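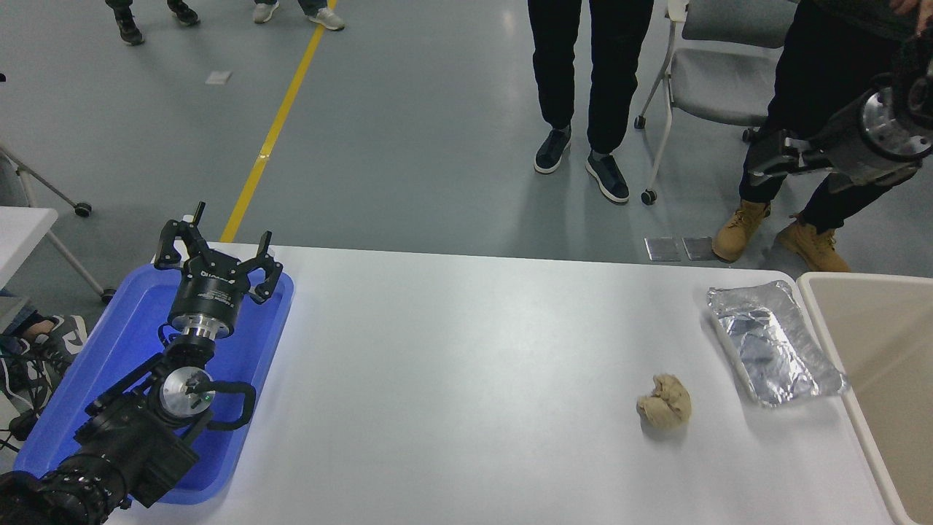

白色台面、蓝色托盘、米色桶:分拣桌这样摆行不行,求意见

版块:收纳与分类 > 工作间、公用桌

楼主 石板路南
2022年11月12日 发表

我们这边有张白色长方桌,饭后的包装和零碎都在上面分。左头放蓝色塑料托盘,右头外面放一个米色的塑料桶。铝箔的东西一般落在靠右的位置,离桶近。

目前有三件事拿不准。

一是台面太亮。桌面有点光泽,顶上的灯一照,中间一片白。浅色的碎屑落在上面不好认,擦桌子也容易漏。桌上那一小团米色的东西就是例子,我远看以为是揉皱的纸,同事说是面团,两个人说法不一样。

二是铝箔。皱巴巴的一块,到底是摊平了收,还是捏成球再收,我们一直没统一。

三是桶的位置。现在放在桌子右端外面,手一推就能下去,但是我总觉得推下去的时候没有看清楚就混进去了。

桌子是Bedel的,432元买的,不打算换。请教各位。

1楼 半勺糖

先说台面。反光的问题不用换桌子,铺一张哑光垫子就行。硅胶的最好擦,布的不要买,沾油以后洗不出来。颜色选深灰或者深绿,浅色碎屑一眼能看到。

蓝托盘可以留着,颜色够显眼,边也是高起来的,东西不会滚出去。

2楼 老秤

不同意铺垫子。垫子下面会进水,进了水不掀开就发霉,最后还是要天天掀。白桌子的好处就是脏了马上能看见,深色的污渍、酱汁、油点都看得清楚。浅色碎屑看不清,用湿布整面擦一遍,看不看得清都一样干净。

反光是灯的问题。把灯往旁边挪一挪,或者加个灯罩。

3楼 楼主 石板路南

回老秤:灯是固定在顶上的,挪不了。灯罩可以问问。

回半勺糖:垫子要铺满整张桌子吗?

4楼 半勺糖

不用铺满,铺右半边,铝箔和散东西都在那边。左边有托盘,铺了也是压在下面。

掀垫子擦水一天一次就够,没有老秤说的那么麻烦。我家厨房这样用了两年。

5楼 Dundum的搬运工

我说铝箔。我们单位用的是Cevent做的分类贴纸,上面写得很简单:干净的铝箔进金属,沾了食物擦不掉的进其他。先看脏不脏,再说平还是球。

干净的建议捏成球。小片的铝箔太轻太薄,到了后面机器筛的时候容易混到纸里去。攒到拳头大再放进去。

6楼 蒲公英丙

各地要求不一样,楼上这条别当通用规则。我们这里收的人要求摊平,说捏成球看不到里面包没包东西。以前有人把剩菜包在里面捏成一团扔进去,整袋都退回来了。

楼主最好先打电话问一下当地收的单位。

7楼 Dundum的搬运工

同意先问。不过如果是盒子、碟子这种有形状的铝箔,两边的做法应该是一样的:倒空、擦干净、压扁、叠起来。捏成球只针对薄片。

8楼 Llinos Meredith

我中文一般,说得简单一点。我管一个社区厨房的后场,桌子也是白的。

我的做法是给每样东西定一个固定的角。铝箔永远在右后角,食物残渣永远在右前角,中间不放。中间是手工作的地方,也是反光最厉害的地方,东西放在中间就看不清。

你的那团米色的东西离铝箔太近。如果是面团,会粘在铝箔上,粘了以后铝箔就不好擦了。

9楼 楼主 石板路南

固定角这个好,不花钱。再补一张。

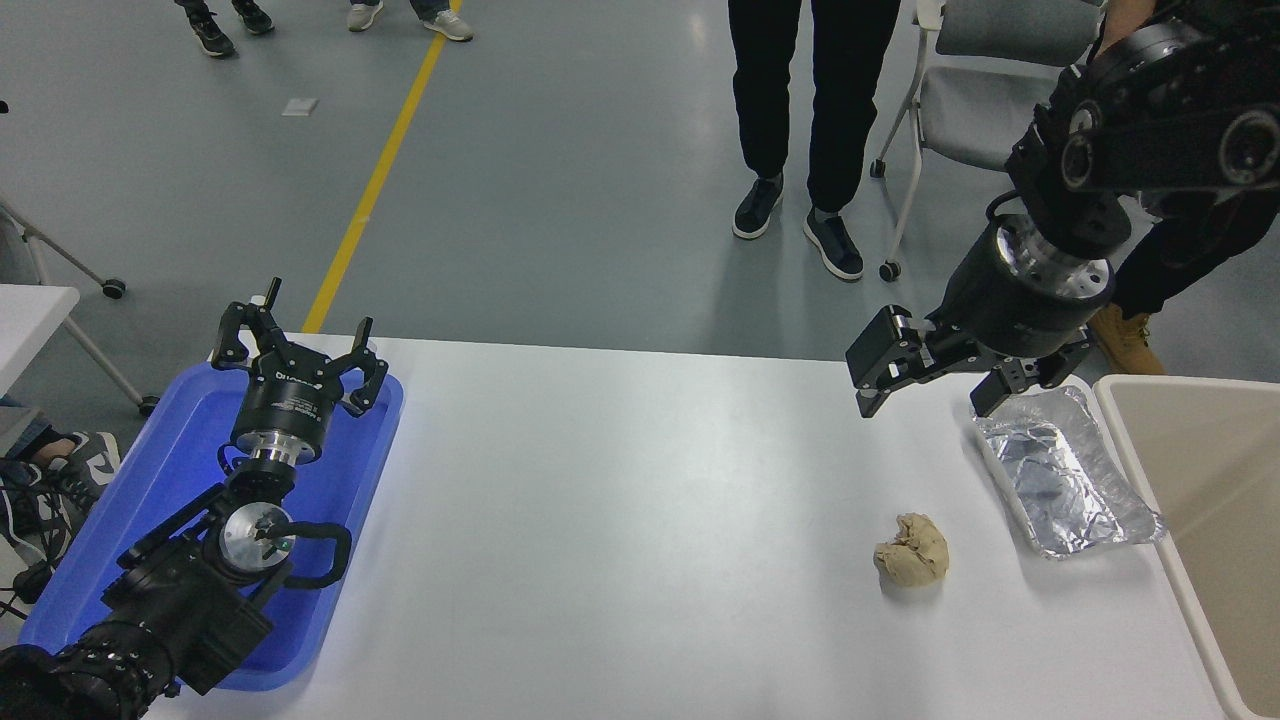 桌子右侧,铝箔那件和左边那一小团

左头还是蓝托盘。中间到左边这一段平时就是留着的,没有给它派用场。

10楼 老秤

看了第二张。左边到中间这一大段都空出来不用,东西全挤在右边,布局有点偏。要我的话,把铝箔往后推,残渣往中间挪一点,离远些。

另外那一团,我看着像面包揉出来的,表面疙疙瘩瘩的。

11楼 蒲公英丙

我看第一张觉得是纸,看第二张又觉得是面团。隔着屏幕争这个没用,楼主捏一下。是纸就进纸,是面就进厨余。

12楼 半勺糖

偏右没问题,桶在右边,东西当然往右边走。挪到中间就多一段路,掉渣的地方也多。老秤你这个改法是为了好看。

13楼 老秤

不是为了好看。靠右边沿太近,袖子一带就掉地上了。第二张里铝箔离桌子右边已经很近。

14楼 Llinos Meredith

你们两个可以折中。右后角,但是离边留一个手掌宽。我们就是这样规定的,用胶带贴了线。胶带要用纸胶带,透明胶撕下来会留印子。

15楼 楼主 石板路南

胶带线可以,地上本来也有一条黄线,大家习惯看线。桌上再贴一条应该没人反对。

桶的事还没人说。

16楼 三号水槽

说桶。你那个桶口是厚卷边的,里面是奶油色,浅色内壁有好有坏,好处是有没有洗干净一看就知道,坏处是浅色的渣又看不清,和你桌子是同一个毛病。

建议套深色袋子,袋口翻出来压在卷边下面,卷边厚,挂得住。Skyrme有一种带束口的袋子,我们一箱一箱买,一箱两卷。普通袋子也行,大一号就可以。

还有,不要从桌上直接往桶里推。你自己也说了会混。拿起来放进去,多花一秒。

17楼 Dundum的搬运工

拿起来放这条支持。我们做过一次统计,一个月里分错的袋子,大多是推进去的。当时翻了近3000件,翻得腰疼,后来就改规矩了。

18楼 半勺糖

桶能不能往后退一点,和桌子隔开一小段?隔开了就没办法推,只能拿。

19楼 三号水槽

隔开会掉地上。地面是那种平的蓝灰色的,好扫是好扫,但是铝箔掉下去踩一脚就扁了,还滑。我选贴着桌子放,靠人守规矩。

20楼 半勺糖

靠人守规矩最后都守不住。

21楼 蒲公英丙

你们用的人多不多?人少就按19楼,人多就按18楼。

22楼 楼主 石板路南

人不算多,固定的几个。

汇总一下准备试的:
铝箔放右后角,离桌边一个手掌,贴纸胶带。
残渣放右前角,和铝箔分开。
桶还是在右端外面,套深色袋子,东西拿起来放。
垫子先买一块小的铺右半边,每天收工掀起来擦。老秤的意见我记着,发霉就撤。
铝箔摊平还是捏球,问了收的单位再定。

23楼 老秤

垫子撤的时候来说一声。

24楼 Llinos Meredith

蓝托盘你们放什么?你一直没有说。如果不放湿的东西,可以不用每天洗,一周两次够了。边角是圆的,用软刷子,不要用钢丝球,亮面会花。

25楼 楼主 石板路南

托盘的清洗另外排了,不归分拣这边管。钢丝球的事我转告他们。

26楼 三号水槽

灯罩问到了也发上来吧,我这边同样是白桌子加顶灯,中间那一片亮得看久了眼睛酸。

27楼 楼主 石板路南

好,问到了发。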